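Thread on getting rid of clothes. We moved from a house to an apartment and the closets did not come with us. Writing down how it went for anyone who has to do the same.

Background: two adults, one teenager, a house in Drerstead with a closet in every room and a rack in the basement. The new place is in Pomberg and has one real closet and a shelf with a rod under it.

First thing I did was count. Everything made of cloth that a person wears, except socks and underwear. Total for the three of us: 361.

I would have guessed half that. My husband guessed lower.

The count took most of a weekend. I used a paper notebook with a line for each thing: what it is, who wears it, last time worn if anyone could remember. For a lot of them the last column says "?"

If you only do one step in this thread, do the notebook. It slows you down, but you stop arguing about what you have.

Biggest group was T-shirts. Second biggest was what I ended up calling "work clothes from a job I left." I left that job in 2 stages, part time and then fully, and I kept buying blouses through both of them.

Coats were the surprise. 13 coats in a family of three. Some of them were bought to replace a coat that was then kept anyway.

My sister-in-law Sihan Qin did this a few years ago after her own move. Her advice was to sort by how a thing has to be cleaned before you sort by anything else. I thought that was odd. I did it and she was right.

So: machine wash and dry, machine wash and hang, hand wash, dry clean only. Four piles.

The dry clean only pile was big and almost none of it had been worn lately. It was easy to let go of. I like the gray wool pants. I don't like the errand that goes with them.

I kept four things from that pile. One is a suit. You need a suit for funerals.

The hand wash pile was mostly sweaters. Half of those turned out to be fine in the machine on cold, in a mesh bag. I tested the ones I cared about least first. One shrank. It now fits my niece's dog, who has worn it.

Order I'd recommend for going through it all, easiest to hardest: coats, shoes if you're including shoes, pants, sweaters, shirts, T-shirts, anything from a trip or a team, anything that belonged to someone who died.

Don't start with the last one. I started with the last one. Lost a whole evening to my mother's cardigans and didn't make a single decision.

Try things on. All of them, with the shoes you'd wear. Holding a pair of pants up to your waist tells you very little. My "maybe" pile went down by more than half once I started zipping zippers.

Check under the arms, the inside of the collar, the crotch seam and the cuffs. That's where things are worn out. The front of a shirt can look new for years.

Check pockets too. I found a library card, a house key to a house we sold before this one, and a grocery list in my handwriting that says "lemons, tape, call her back." No idea who.

Hangers are their own problem. Once the clothes go you have a pile of hangers and they tangle into one large object. Set them aside as you go, same direction, with a twist tie around the hooks. 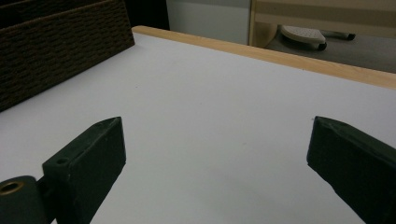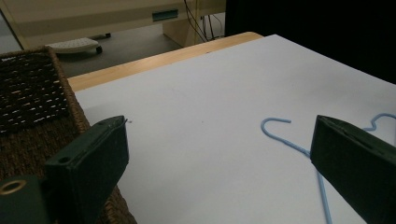
Where the clothes went, since people asked when I posted about this earlier.

Good condition, recent, a label people search for: Ding, the resale app. I listed one batch and then stopped. Pictures, measurements, messages from people who want to know if it's still available and then vanish. For me it was worth it for the coats and a pair of boots and for nothing else.

Good condition, ordinary: Duvent, the thrift store out past the fairgrounds. They take drop-offs in the mornings at the side door. They want things clean and they do not want hangers. There's a sign about the hangers.

Stained or torn cotton: I cut up the T-shirts for rags. You need fewer rags than you think. I have a full bag under the sink and it will last until I retire.

Stained or torn everything else: this is the hard category. The thrift store doesn't want it and shouldn't have to deal with it. I called the county. They have a textile bin at the transfer station but it's only out part of the year, so call before you load the car.

Work clothes: a woman I used to work with, Chunhua Long, helps run a closet for people going to job interviews. She took nearly all the blouses and was specific about what she couldn't use. No suits with wide shoulders. No shoes with a worn heel.

I liked that she was specific. I'd rather bring things home again than leave someone else to throw them out.

The teenager did her own. I gave her the notebook pages and a deadline and stayed out of the room. She got rid of more than either of us, and she kept one pair of jeans with no knees that I would have thrown out years ago. Her call.

My husband did his in under an hour. His method was to put everything he wears on the bed and say the rest could go. Then he went back for a fishing vest. He doesn't fish. The vest is in Pomberg with us.

Things I got rid of and have missed: a plain black belt, and a long raincoat I thought was a duplicate. It wasn't a duplicate, the other one is a windbreaker. Replaced the belt. Still deciding on the raincoat.

Things I kept and shouldn't have: white jeans. Every year.

On my mother's cardigans. I asked my brother and he wanted one. I kept two. Sihan took one that still had its store tag on it. The others went to Duvent and I drove them over separately from the rest, early, and didn't stay.

I had a plan to make a quilt out of them. I don't sew. I let go of the plan at the same time and that was the bigger relief of the two.

Money, because someone will ask. The app sales came to a little over 1,000 dollars once fees and shipping were taken out, nearly all of it coats. That paid for part of the moving truck. It did not pay for what the coats cost.

How we're set up now. The closet is split down the middle for the adults. The teenager has the rod and shelf. Off-season things go in two flat bins under the bed, and if the bins don't close, something leaves.

Everything I own that hangs up now hangs facing the same way. When I wear something, it goes back facing the other way. In December I'll look at what hasn't moved. I got this from a magazine at the dentist and can't credit it properly.

Laundry is easier, which I didn't expect. Same number of people getting dirty, fewer things to sort. I run out of clean shirts before the hamper gets too heavy to lift down the stairs, and that decides laundry day for me.

A few answers to replies so I'm not typing them over and over.

Yes, I counted pajamas. No, I didn't count scarves, and I regret it. There's a drawer.

Vacuum bags: I tried them. Fine for a comforter. Wool came out so creased that I had to steam it, and one bag had gone soft again within a couple of weeks.

Moths: wash or dry clean before you store, every time. Cedar smells nice. I wouldn't count on it for anything beyond that.

For the person whose mother won't part with anything: ask her to show you her favorites first and put those somewhere safe. We did that with my aunt and she was calmer about the rest. She still kept most of it. It's her house.

For the person asking about wedding dresses: mine is in a box at my brother's. I have no advice.

I'm not posting a final count. I stopped writing in the notebook somewhere in the sweaters and never went back to it. It all fits in the closet and the door slides shut.

If anyone near Pomberg has a good place for shoe repair, please send it. The boots I kept need new soles before it gets cold.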